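工单主题：追回画作与失窃清单比对无结果，物品状态停在“待核”
产品：Harno 涉案物品登记系统
相关组件：Zirska 比对服务、Follon 标签打印
提交人：Marlene Lopes（物证室登记岗）
提交日期：2025年9月6日
严重程度：高（影响发还手续，不影响其他案件登记）
当前状态：已解决，留观察

问题描述（提交人填写）

我们在一辆停着的厢式货车里查获了一批油画和版画，共14件，全部已经入库，在 Harno 里建了卷，逐件录入了作者、题名、材质、画芯尺寸、背面标签和查获位置。失主方是 Bélanger 艺术品仓储，他们六月报过案，当时交来一份失窃清单，清单已由接案的同事导入系统。

按照流程，物品录完以后点“提交比对”，Zirska 会拿录入内容去对失窃清单，给出候选。这一批提交以后，只有一件出了候选，其余13件全部显示“未发现匹配”，状态停在“待核”，不能转“拟发还”。

我手里有失窃清单的纸质件，用眼睛对过，每一件都在上面，作者和题名写法也一样，尺寸相差不超过几毫米。所以不应该是没有匹配。

想请你们查三件事：
为什么比对不出来。
“待核”状态能不能先由人工改为“拟发还”，办案单位在催。
标签打印出来以后失主方名称有一个字母印坏了，不知道是不是同一个问题。

我试过的操作：重新登录；换了一台电脑；把其中一件删掉重录（删除申请走了审批，留痕在卷里）；重新提交比对两次。结果都一样。

附件：比对结果页导出件，失窃清单原始表格，标签照片，物品照片包。

处理记录

一线支持 第一次回复

您好，工单已收到。先回答能不能人工改状态：技术上有这个入口，但需要单位的系统管理员开权限，而且改过的物品会在审计日志里单独标出来，后面检察环节调卷时通常会要求说明。建议先不要改，等比对问题查清。如果办案单位确实等不了，可以先用“临时说明”功能，把纸质清单的对应页扫描挂到物品下面，状态不动，办案人员在卷里能看到。

另外请确认几项：
失窃清单是用哪个入口导入的，是“批量导入”还是“外部清单登记”。
导入时的编码选项选的是什么。
出了候选的那一件，录入方式和别的有没有不同。
是不是所有物品都在同一个卷下。

提交人 回复

导入不是我做的，问了接案的同事，用的是“外部清单登记”，编码那一栏没有动过，默认是什么就是什么。清单是失主方用电子邮件发来的表格。

出候选的那一件，我想了一下，确实不一样。那一幅背面标签磨损，我先把能看清的字敲进去，后来又照着纸质清单补了失主方名称，是用键盘一个字母一个字母打的。别的都是从失主方发来的表格里复制粘贴的，图省事。

都在同一个卷下，没有分卷。

“临时说明”已经按您说的挂了，办案单位那边暂时没有再催。

一线支持 第二次回复

谢谢，这个差别很有用。已经把您的比对结果导出件看过，里面每一件都有“失主方约束：已启用”这一行。意思是 Zirska 在比对前会先按失主方名称缩小范围，只在同一失主名下的失窃记录里找。如果名称对不上，范围就是空的，后面作者、题名、尺寸写得再准也没有用。

初步怀疑是名称里带重音符号的那个字母有问题。同一个 é，在计算机里有两种存法，一种是一个完整的字符，一种是普通的 e 后面再跟一个重音符号。两种在屏幕上看起来完全一样，程序逐个字符去比的话是不相等的。

请先做一个小试验：挑一件“待核”的物品，把失主方名称整栏清空，不要粘贴，用键盘重新输入，保存，然后只对这一件提交比对。

提交人 回复

试了。挑了一幅小幅静物，名称重新敲了一遍，保存，提交，没多久候选就出来了，就是清单上的那一条，相似度很高。

那么是粘贴惹的问题。可是我不明白，失窃清单本身也是从失主方的表格导进来的，我粘贴的也是同一家发来的表格，为什么两边反而对不上？

一线支持 第三次回复

这一点我们也要查。理论上同一个来源，写法应该一致。已将工单转二线，并附上您的原始表格。转二线期间请不要再删除重录，留着现状便于排查。已经改好的那一件可以按正常流程往下走。

二线支持 接手记录

拿到客户的原始表格以后，在测试环境复现。

步骤一，检查原始表格。表格里失主方一栏的 é 是分解写法，即 e 加组合重音。失主方的财务电脑导出的文件一向是这样，不算错误。

步骤二，检查失窃清单在 Harno 库里的存储。客户授权后读取，清单共182条，失主方名称全部是合成写法，即单一字符。说明“外部清单登记”在导入时做过一次转换。

步骤三，检查物品表。通过网页表单粘贴录入的物品，名称保持分解写法，没有转换。手工键入的是合成写法，因为键盘输入法直接给出的就是单一字符。

步骤四，在测试环境建一个空卷，用两种写法各录一件，提交比对。合成写法的出候选，分解写法的不出。与客户描述一致。

结论：导入入口做了字符规范化，网页表单没有做，两边不一致。Zirska 收到名称后按字节比较，也没有做规范化。

补充：作者栏和题名栏走的是模糊比对，差一个组合符号只会稍微拉低分数，不会造成完全没有结果。所以单看作者带重音的物品，过去大概也受过影响，只是不明显。失主方名称走的是精确比对，问题才会暴露。

二线支持 致提交人

您问的为什么同一来源两边对不上，原因在于导入的时候系统悄悄把写法统一了，粘贴的时候没有。失主方的表格没有问题，您录入的内容也没有问题，属于我们产品的缺陷。

在修复发布以前有两个办法：
办法一，逐件把失主方名称重新键入。件数不多，可以接受的话当天能做完。
办法二，由我们提供一个修正脚本，在您单位的服务器上跑，一次把物品表里的名称统一。这个需要您单位的系统管理员在场，并且事先做备份。

两个办法都会在审计日志里留下修改记录。办法一每件一条，操作人是您；办法二是一条批量记录，操作人是系统管理员，附脚本编号和受影响物品的列表。物证这一类数据，建议先跟卷宗管理的同事商量哪一种在法庭上更容易说明。

提交人 回复

问过卷宗管理，他们倾向于逐件改，因为每一件都能看到改前改后。我这边也同意，反正件数有限。

不过有一个顾虑：改名称会不会影响物品的封存校验？我们每件入库以后会生成一个校验值，印在标签上，扫描的时候系统会核对。如果改了字段，校验值变了，标签是不是要全部重打？

二线支持 回复

会变。校验值的计算范围包括失主方名称。名称改过以后，旧标签扫描时会提示“登记内容已变更”，不是报错，但每次都要点确认，交接时容易引起误会。建议改完统一重打标签，旧标签不要撕掉，在旁边加贴，旧标签上按你们的规定划线签字。

顺便处理标签印坏的问题。您附件里的标签照片看过了，失主方名称里 e 的后面空了一格，重音跑到了下一个字母上方。这也是分解写法造成的。Follon 用的标签字体里没有组合重音的定位信息，打印时把它当成独立字符排了。名称统一以后应该会一并恢复正常。

提交人 回复

先改了三件，重打标签试了一下。字母正常了，重音在该在的位置。

但是新标签上的条码扫不出来，旧标签是可以扫的。扫描枪对着新标签滴一声都没有。打印机和纸都没有换过。

二线支持 回复

请把以下信息发来：
打印机属性里的分辨率设置。
Follon 模板的名称。
新旧标签并排的照片，条码部分拍清楚一点。

提交人 回复

打印机属性里写的是 300 dpi。模板是“物证标准横版”，旧标签打印时好像是“物证标准横版（旧）”，我没有主动换过，下拉框里现在默认的就是前面那个。

标签照片和重新整理过的附件一起传上来了。 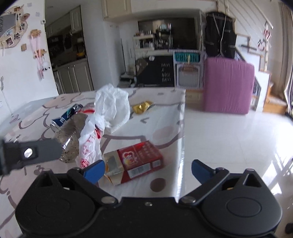 附图：印花床单上的塑料袋、透明塑料罐和蓝白色罐子

标签的并排照片在附件包的后半部分，文件名里带“标签”两个字。物品照片包我也重新传了一遍，上次那个包有同事反映解压不全。

二线支持 回复

标签照片已看到。新标签的条码明显比旧的密，横向宽度被压窄了。查了模板，“物证标准横版”是夏季更新时加的，按更高分辨率的打印机设计，条码最窄的线条在你们的打印机上不足以稳定打印出来，粗细线条连在一起，扫描枪就读不出。

更新以后新模板被设成了默认，旧模板名称后面加了“（旧）”，没有在更新说明里写清楚。这是我们的疏漏，已经另开内部单。

请在下拉框里选回“物证标准横版（旧）”，或者保留新模板，在模板设置里把“条码最小线宽”从“自动”改为“宽”。后一种做法标签会稍微长一点，请确认标签纸放得下。

提交人 回复

选回旧模板，打了一张，能扫。新模板改线宽也试了，能扫，但是右边案号的最后一位会印到标签外面。所以我们先用旧模板。

请问能不能把默认也改回去？登记岗有几个人轮班，光靠口头提醒，总会有人选错。

二线支持 回复

可以。默认模板在“系统设置、外设、标签”里，需要管理员账号。路径进去以后，在旧模板那一行点“设为本单位默认”。改完以后每个登记岗需要退出重新登录一次，不然下拉框仍然显示缓存里的默认值。

提交人 回复

管理员已经改好，登记岗都重新登录过，默认显示旧模板。

接下来继续改名称。其余的我打算今天下午一口气做完，做完再统一提交比对。

提交人 追加

全部改完，提交比对。大部分都出了候选，但有两件还是“未发现匹配”。名称我确认是手敲的，也按你们教的办法，光标从 é 后面往前删一下，整个字母一起没了，说明不是分解写法。

这两件一件是水彩，一件是石版画。石版画在清单上写得清清楚楚，水彩也是。

二线支持 回复

看了这两件的比对明细，这次失主方约束已经通过，范围里是完整的清单，问题在后面的步骤。

水彩：您录的尺寸是高在前、宽在后，清单上这一条是宽在前、高在后。别的条目都是高在前。系统按栏位取值，高对高、宽对宽，差距超过容许范围，被排除了。看清单原文，这一条的备注里写了“横幅”，推测失主方登记的人对横幅作品习惯倒着写，请向失主方核实。

石版画：您的尺寸录的是画芯，清单上写的是连框尺寸，备注里有“框”字。两者差得比较多，也被排除了。

尺寸在 Zirska 里默认是硬条件，超过容许范围就不出候选。比对页面右上角有“高级”，里面可以把尺寸改成“仅供参考”，改了以后尺寸不一致只会扣分，不会排除。请对这两件单独用一次。

提交人 回复

用了“仅供参考”，两件都出来了，候选第一位就是清单上对应的那条。

水彩那件打电话问了 Bélanger 仓储的登记员，对方翻了入库底册，承认横幅作品有一段时间是宽写在前面，后来改过规矩，旧的没有全部订正。他们会出一份书面更正。石版画对方说框是失窃时连着的，追回时框已经不在，这个我们卷里本来就有记录。

那么现在整批都有候选了。我可以确认并转“拟发还”吗？

二线支持 回复

系统方面没有障碍。几点提醒：

使用“仅供参考”得出的候选，确认时会要求填写理由，请把上面两种情况分别写进去，书面更正收到以后作为附件挂上。

系统给出的候选只是线索。是不是同一件作品，仍然要由你们按规定辨认，或者请鉴定人出意见。系统不对真伪负责，相似度分数也不应该写进发还文书。

之前删掉重录的那一件，旧编号不能复用。卷内目录里会显示一个空号，旁边有“已删除，见审批”的字样，是正常的。

提交人 回复

明白。候选已经逐件确认，理由填了。除了等书面更正的水彩以外，其余的都转了“拟发还”。水彩等更正到了再转。

标签也全部重打，旧标签划线签字保留，新标签加贴，抽着扫了几件，都正常，没有再提示“登记内容已变更”。

还有一个小问题不着急：失主方名称在发还清单的 PDF 里是正常的，但是在邮件通知的标题里，é 变成了问号。邮件正文没有问题。

二线支持 回复

邮件标题的编码由你们单位的邮件网关决定，Harno 发出的标题是符合标准的，我们从日志里取了原始邮件头核对过。从现象来看是网关在加“外部邮件”字样时重新拼接了标题，把编码丢了。请把这个情况转给你们的网络管理人员，需要的话我们可以提供原始邮件头作为依据。

在网关改好以前，可以在“通知模板”里把标题中的失主方名称去掉，只留案号。很多单位本来也不在标题里放失主名称，出于保密的考虑。

提交人 回复

采用去掉名称的办法，保密方面确实更合适。网关的事已经转过去了，不在这个工单里跟。

二线支持 原因归纳

本工单一共涉及四个原因，分列如下，便于以后检索。

比对无结果（大部分物品）：网页表单未对失主方名称做字符规范化，与导入入口处理不一致，Zirska 精确比对失败。产品缺陷，已提交修复。

比对无结果（水彩、石版画）：失窃清单的尺寸写法与登记写法不同。数据差异，用“仅供参考”选项处理。已建议产品方面在高宽互换后能够对上时给出提示。

标签字母错位：同第一个原因，字体缺少组合符号定位。名称统一后消失。Follon 字体将在后续版本更换。

新标签条码无法扫描：新模板默认线宽不适合现场打印机。已改回旧模板并设为本单位默认。更新说明会补充。

二线支持 修复发布通知

修复包已经发布，内容是在保存物品时对全部文本栏做字符规范化，Zirska 在比对前对收到的内容再做一次。修复包不会改动已经保存的旧数据，只对新录入和再次保存的物品生效。

安装前注意：
请在没有人登记的时段安装，安装过程约十分钟，期间网页不能保存。
安装后第一次打开物品页，如果旧数据里有分解写法，页面顶部会出现黄色提示，询问是否统一。点“否”不会有任何改动，点“是”会写入审计日志并使封存校验值变化，标签需要重打。
已经移送的卷请一律点“否”。

提交人 回复

修复包由管理员装好了。我新建了一个测试物品，从失主方的原始表格里粘贴名称，保存，提交比对，能正常进入失主范围。测试物品已按审批删除。

旧卷打开了几个，有一个出现黄色提示，是去年的一批铜雕，已经移送，点了“否”。

提示框有一个意见：两个按钮靠得太近，“是”在左边而且是深色，顺手就会点到。对已移送的卷，是不是可以不出“是”这个按钮？

二线支持 回复

意见合理，已转产品。在改好以前，可以由管理员把已移送的卷设为只读，只读状态下提示只显示文字，没有按钮。设置位置在“卷宗、批量操作、设为只读”，可以按移送状态筛选。

提交人 回复

已经按移送状态筛选后设成只读。有一位同事反映只读以后不能补挂附件，检察那边有时候会退回来要求补材料。

二线支持 回复

只读卷补挂附件需要走“补充材料”入口，在卷首页右侧，不在物品页里。从那里挂的附件会带单独的时间戳，不影响原有内容的校验。如果那位同事看不到这个入口，请检查其账号是否有“补充材料”权限，登记岗的默认角色里没有勾选。

提交人 回复

权限加上了，入口能看到，试挂一份没有问题。

Bélanger 的书面更正也收到了，挂在水彩下面，状态已经转“拟发还”。更正里除了这一幅，还列了清单上另外几条同样写反的，都不在我们追回的这批里。请问失窃清单里这几条要怎么改？是直接编辑，还是重新导入一份？

二线支持 回复

不要重新导入。重新导入会生成新的清单编号，已经确认的匹配关系仍然指向旧清单，以后查起来会乱。

请在“外部清单”里打开这份清单，对需要更正的条目点“勘误”，填更正后的高和宽，依据选“失主书面更正”，并把附件关联过来。勘误以后原值会保留，以灰色小字显示在新值下面，比对时用新值。

这份清单如果已经共享给其他单位，勘误会自动同步过去，对方会收到一条通知。如果后面别处再查获这一批里的画作，他们比对时用的就是更正后的尺寸。

提交人 回复

勘误做完了，同步状态显示“已送达”。

目前没有其他问题。工单可以关，不过希望留一段观察，因为清单上没有追回的还有很多，后面如果再有查获，我会在同一个工单里反馈比对情况。

一线支持 状态变更

状态由“处理中”改为“已解决，留观察”。观察期内在本工单直接回复即可重新打开，不需要另建。关联内部单：网页表单字符规范化（已发布），Follon 模板默认值说明（处理中），黄色提示按钮布局（待排期），尺寸高宽互换提示（待评审）。

提交人 追加

补一条给以后查到这个工单的同事：判断名称是不是分解写法，把光标放在带重音的字母后面按一次退格。整个字母消失就是正常的；只掉了重音、剩下一个 e，就是分解写法，重新敲一遍再保存。装了修复包以后新录的不用管，旧卷没有移送的才需要看。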